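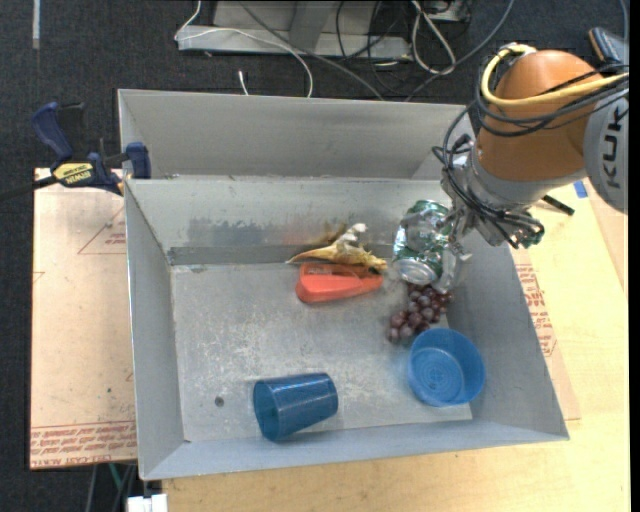 밤베르크 한글학교 교사·학부모 전체회의 회의록

일시: 2018년 9월 24일 저녁
장소: 프라톤 회관 2층 큰방
진행: 교장 윤미란
기록: 중급반 교사 서지호
참석: 유아반, 초급반, 중급반, 성인반 담당 교사, 학부모, 성인반 대표 Parisa Ansari
불참 연락: 유아반 보조교사 한 분(출장), 초급반 학부모 두 가정

회의는 한국어로 하고, 성인반 관련 안건은 독일어로 간단히 옮겨 가며 진행함.

안건
1. 지난 회의 결정 사항 확인
2. 가을 학기 반 편성
3. 교실 사용과 열쇠
4. 등록 프로그램 Eravex
5. 교재와 복사비
6. 도서 코너
7. 한글날 행사
8. 간식
9. 성인반 요청
10. 기타

1. 지난 회의 결정 사항 확인

4월 회의록을 교장이 읽고 수정 의견을 받음. 초급반 학부모 한 분이 '수업료 인하 검토'라고 적힌 부분은 '형제자매 할인 검토'가 맞다고 지적함. 기록을 고치기로 하고 나머지는 그대로 승인함.

그때 정한 일 가운데 칠판 교체는 끝남. 새 칠판은 자석이 붙는 것으로 샀고, 예전 칠판은 회관 측에서 지하 창고로 옮김. 수업 중 휴대전화 사용 규칙은 문서로 만들어 각 반에 붙임. 비상연락망은 아직 다 모이지 않음. 중급반과 성인반은 제출했고 유아반과 초급반은 빠진 가정이 있음. 담임이 다음 수업 때 종이로 다시 받기로 함.

형제자매 할인은 교장이 안을 만들어 왔음. 둘째부터 학기당 8유로를 깎는 안임. 한 학부모가 셋째부터는 더 깎아 줄 수 있는지 물었고, 현재 그런 가정이 한 집뿐이라 따로 규칙을 두지 않고 같은 금액을 적용하기로 함. 반대 없이 통과. 이미 이번 학기 수업료를 낸 가정에는 다음 학기 금액에서 빼 주기로 함.

2. 가을 학기 반 편성

현재 등록 학생은 성인반을 포함해 40명임. 유아반이 가장 크고 초급반이 그다음임.

유아반 담임은 만 세 살 어린이와 취학 직전 어린이를 한 교실에서 가르치기가 어렵다고 보고함. 큰 아이들은 자모를 쓰고 싶어 하는데 어린 아이들은 앉아 있는 시간이 짧음. 노래와 율동은 같이 하고, 쉬는 시간 뒤에는 둘로 나누는 방안을 제안함. 나누려면 교사가 한 명 더 있어야 함.

이에 대해 나온 의견은 다음과 같음.

- 초급반 학부모: 돌아가면서 학부모가 보조로 들어가면 어떤가. 다른 도시 한글학교에서 그렇게 하는 것을 본 적이 있음.
- 유아반 학부모: 자기 부모가 교실에 있으면 오히려 수업이 안 되는 아이가 있음. 우리 아이가 그렇다.
- 중급반 교사: 중급반 졸업생 가운데 김나지움 상급생이 있으니 물어볼 만함. 봉사 확인서를 써 주면 학생에게도 도움이 됨.
- 교장: 졸업생에게 맡기더라도 담임이 두 교실을 오가며 볼 수 있어야 하므로 붙어 있는 방이어야 함.

졸업생에게 먼저 연락하고, 구해지지 않으면 다음 회의에서 학부모 보조를 다시 논의하기로 함. 연락은 중급반 교사가 맡음.

초급반은 한국어를 집에서 쓰는 아이와 그렇지 않은 아이의 차이가 문제로 나옴. 담임은 반을 나누기보다 읽기 과제를 두 종류로 내겠다고 함. 학부모들도 동의함. 다만 한 학부모가 과제 색깔을 달리해서 아이들끼리 비교하게 만드는 일은 없었으면 한다고 했고, 담임은 같은 종이에 인쇄하겠다고 답함.

중급반은 변동 없음. 새로 온 학생 한 명이 쓰기는 약하지만 듣기가 좋아서 그대로 중급반에 두기로 함.

3. 교실 사용과 열쇠

프라톤 회관과 맺은 임대 계약은 학년 말까지 유효함. 회관에서 보낸 편지를 교장이 번역해 읽음. 요점은 수업이 끝나면 책상을 원래 배치대로 돌려놓을 것, 복도에서 공을 차지 말 것, 주방을 쓰고 나면 식기세척기를 비울 것 세 가지임.

책상 배치는 매번 달라진다는 말이 있어서, 원래 배치가 무엇인지부터 회관에 물어보기로 함. 초급반 교사 말로는 우리가 들어갈 때 이미 책상이 ㄷ자로 되어 있는 날도 있고 줄로 되어 있는 날도 있음. 교장이 회관 사무실에 배치도를 달라고 하기로 함.

복도 공놀이는 쉬는 시간에 중급반 남학생들이 한 것으로 확인됨. 날씨가 좋으면 마당으로 내보내고, 비가 오면 작은방에서 보드게임을 하게 함. 보드게임은 집에서 쓰지 않는 것을 가져오기로 하고, 작은 부품이 많은 것은 유아반 때문에 받지 않기로 함.

열쇠는 현재 교장과 유아반 담임이 가지고 있음. 지난달 두 사람 모두 늦어서 학부모와 아이들이 밖에서 기다린 일이 있었음. 열쇠를 하나 더 받으려면 회관에 보증금을 내야 함. 성인반 담당 교사가 가장 일찍 오는 편이어서 그 교사에게 열쇠를 하나 더 주기로 함. 보증금은 학교 계좌에서 냄.

주차 문제도 나옴. 회관 앞 자리는 이웃 주민 자리가 섞여 있음. 표지판이 작아서 처음 오는 사람은 모르고 세움. 안내문에 강 쪽 공영주차장 위치를 적고, 아이를 내려 주는 것은 뒷문 쪽에서만 하기로 함. 뒷문 앞에 오래 차를 세우고 이야기하는 일은 삼가 달라는 부탁이 있었음.

4. 등록 프로그램 Eravex

이번 학기부터 등록과 출석을 Eravex로 받고 있음. 초급반 담임이 써 본 결과를 보고함.

좋은 점은 결석 연락이 한곳에 모이는 것임. 전에는 문자, 메일, 전화로 따로 와서 빠뜨리는 일이 있었음. 불편한 점은 이름 칸임. 한글 이름과 독일 이름을 함께 적을 칸이 없어서 어떤 가정은 한글로, 어떤 가정은 로마자로 적었음. 출석부가 두 가지 순서로 섞여 나옴.

로마자로 통일하고 한글 이름은 비고란에 적기로 함. 학부모 한 분이 비고란에는 알레르기를 적어 두었는데 지워지는 것이 아니냐고 물음. 담임이 지우지 않고 뒤에 이어 적겠다고 답함. 알레르기 정보는 따로 종이로도 뽑아 주방에 두자는 의견이 있었으나, 누구나 드나드는 주방에 아이 이름이 적힌 종이를 붙이는 것은 곤란하다는 반대가 있었음. 간식 상자 안쪽에 넣어 두고 당번만 보는 것으로 정함.

조부모가 아이를 데려오는 가정에서는 프로그램 사용이 어렵다고 함. 이 경우 담임에게 전화하는 것도 계속 받음.

비밀번호를 잊은 가정은 교장에게 메일을 보내면 다시 설정해 줌. 수업 시작 직전에는 처리할 수 없으니 미리 연락 바람.

5. 교재와 복사비

본국에서 오는 교재는 초급반 것이 아직 도착하지 않음. 유아반과 중급반 교재는 받았고 중급반은 한 권이 모자람. 모자란 한 권은 작년에 쓰던 책 가운데 깨끗한 것으로 대신함.

초급반은 책이 올 때까지 복사물로 수업함. 복사는 지금까지 각자 집이나 직장에서 해 왔으나, 유아반 담임이 색지와 잉크 비용이 적지 않다고 말함. 인쇄소 Oprea에서 견적을 받았고, 한 학기에 흑백 600장까지 묶음 가격으로 해 주겠다고 함. 컬러는 별도임.

중급반 교사는 600장이면 초급반 하나로도 거의 다 쓸 것이라고 했고, 초급반 담임은 책이 오면 그만큼은 쓰지 않는다고 답함. 우선 한 묶음을 신청하고 어느 반이 얼마나 쓰는지 적어 보기로 함. 파일은 수업 사흘 전까지 초급반 담임에게 보내고, 담임이 모아서 맡김. 찾아오는 것은 가게 근처에 사는 중급반 학부모가 하겠다고 함.

집에서 복사한 교사는 영수증이 있으면 학기 말에 정산함. 영수증 없는 잉크값은 처리하기 어렵다는 점을 다시 확인함.

6. 도서 코너

작은방 책장에 있는 한국어 책을 정리함. 여름에 이사 간 가정에서 그림책과 역사 만화를 기증하고 감. 역사 만화는 중급반에서 인기가 많아 늘 없음. 빌려 가고 적지 않은 경우가 있음.

대출 공책을 책장에 끈으로 매어 두고, 책 제목과 학생 이름, 빌린 날짜를 적게 함. 기간은 3주로 함. 연체료는 받지 말자는 데 모두 동의함. 대신 돌려주지 않은 책이 있으면 새 책을 빌릴 수 없음.

낡은 책을 버릴지에 대해서는 의견이 갈림. 맞춤법이 지금과 다른 오래된 동화 전집이 있는데, 초급반 담임은 아이들이 헷갈리니 빼자고 했고 한 학부모는 본인이 어릴 때 읽던 책과 같은 것이라 아깝다고 함. 전집은 책장에서 빼고 원하는 가정이 가져가게 함. 한 달 뒤에도 남으면 폐지로 냄.

어른 책도 받느냐는 질문이 있었음. 자리가 없어서 받지 않음. 다만 성인반에서 쓸 수 있는 쉬운 수필이나 요리책은 담당 교사에게 먼저 물어보고 가져오면 됨.

7. 한글날 행사

수업 시간을 그대로 쓰고 따로 날을 잡지 않기로 함. 작년에는 저녁 행사로 했는데 어린아이들이 지쳐서 끝까지 있지 못한 가정이 많았음.

순서는 전체 노래, 반별 발표, 쉬는 시간, 붓글씨와 이름 쓰기, 정리임. 유아반은 자모 노래를 하고 초급반은 동시를 외움. 중급반은 짧은 연극을 준비하는데 대본이 아직 완성되지 않음. 세종대왕 역을 하겠다는 학생이 둘이라 장면을 나눠서 둘 다 하게 하기로 담임이 이미 약속함.

붓글씨는 먹물이 문제임. 회관 바닥이 나무라서 얼룩이 지면 우리가 물어야 함. 물로 쓰는 연습지를 쓰자는 의견과 그래도 먹으로 써야 집에 가져갈 것이 남는다는 의견이 있었음. 유아반은 물 연습지, 나머지는 먹으로 하되 바닥에 비닐을 깔기로 함. 비닐은 초급반 학부모가 집 칠하고 남은 것을 가져옴. 아이들에게 헌 옷을 입혀 보내 달라고 안내문에 굵게 적음.

이웃 독일 가정도 초대할지 논의함. 초대하되 한 가정이 한 가정씩만 데려오는 것으로 함. 큰방 수용 인원을 회관에 확인해야 함. 교장이 책상 배치도를 물을 때 같이 물음.

사진 촬영은 동의서를 낸 가정의 아이만 학교 소식지에 싣기로 한 기존 규칙을 유지함. 발표 중에 학부모가 앞으로 나와 찍는 바람에 뒤에서 보이지 않았다는 말이 작년에 있었음. 올해는 첫 줄을 아이들 자리로 비우고, 찍을 사람은 옆벽 쪽에 섬.

8. 간식

당번표를 새로 짬. 당번은 두 가정씩 묶음. 바꿔야 할 때는 서로 직접 연락하고 바뀐 것을 담임에게 알림.

견과류는 계속 금지. 떡은 유아반에는 작게 잘라서 줌. 꿀떡은 먹다가 옷을 버리는 일이 많아 빼자는 의견이 있었지만 아이들이 제일 좋아한다는 이유로 남김. 음료는 물과 보리차로 하고 주스는 행사 날에만 냄.

플라스틱 컵 대신 각자 물병을 가져오자는 제안에 모두 찬성함. 병에 이름을 적을 것. 지난 학기 분실물 상자에 같은 모양의 파란 물병이 여러 개 남아 있으니 잃어버린 가정은 확인 바람.

9. 성인반 요청

성인반 대표 Parisa Ansari가 수강생들 의견을 정리해 옴.

첫째, 수업 끝나는 시간이 어린이 반과 같아서 복도가 매우 붐비고 마지막 말하기 연습이 잘 들리지 않음. 성인반을 조금 일찍 시작해서 일찍 끝내면 좋겠다고 함. 담당 교사도 가능하다고 하여 다음 달부터 15분 앞당기기로 함. 아이를 맡기고 바로 성인반에 들어오는 학부모가 한 명 있어서, 그 수강생은 늦게 들어와도 되는 것으로 함.

둘째, 존댓말을 더 다루어 달라고 함. 교재에 나오는 말과 한국인 배우자의 부모님께 써야 하는 말이 달라서 당황한 수강생이 여럿 있음. 담당 교사가 명절 인사와 전화 통화를 주제로 수업을 따로 준비하겠다고 함. 학부모 가운데 전화 상대역을 해 줄 사람을 구했고 유아반 학부모 두 분이 하겠다고 함.

셋째, 한글날 행사에 성인반도 참가하고 싶다고 함. 노래보다는 짧은 자기소개를 한국어로 하고 싶다는 의견이 많음. 반별 발표 맨 앞에 넣기로 함. 길이는 담당 교사가 조절함.

시험 준비반을 열 수 있느냐는 질문도 있었으나 현재 교사 인원으로는 어렵다고 교장이 답함. 시험 일정과 신청 방법은 알게 되는 대로 성인반에 전달함.

10. 기타

- 겨울옷 교환은 11월 첫 수업 날 작은방에서 함. 세탁한 옷만 받음. 남은 옷은 가져온 사람이 도로 가져감.
- 학교 소식지 원고는 담임에게 냄. 중급반 학생들이 쓴 여름방학 글이 이미 모였고, 맞춤법은 뜻이 통하면 크게 고치지 않고 싣기로 함.
- 새로 이사 온 가정에서 소아과와 수영 강습 문의가 있었음. 회의 뒤에 따로 이야기함.
- 유아반에서 쓰는 손가위 가운데 왼손잡이용이 없어 두 개를 사기로 함.
- 우산 하나가 큰방에 남아 있음. 손잡이가 갈색임.

할 일

교장: 회관에 책상 배치도와 수용 인원 문의, 추가 열쇠 신청, 4월 회의록 수정
중급반 교사: 졸업생 연락, 연극 대본, 대출 공책 준비
초급반 담임: Oprea에 복사 신청, Eravex 이름 정리, 읽기 과제 두 종류 준비
유아반 담임: 비상연락망 나머지, 왼손잡이용 가위, 물 연습지
성인반 교사: 변경된 시간 안내, 존댓말 수업 준비
학부모: 비닐, 복사물 찾아오기, 보드게임

다음 회의는 한글날 행사가 끝난 뒤에 하며 날짜는 메일로 알림. 회의록에 고칠 부분이 있으면 일주일 안에 기록자에게 연락 바람.

기록: 서지호
확인: 윤미란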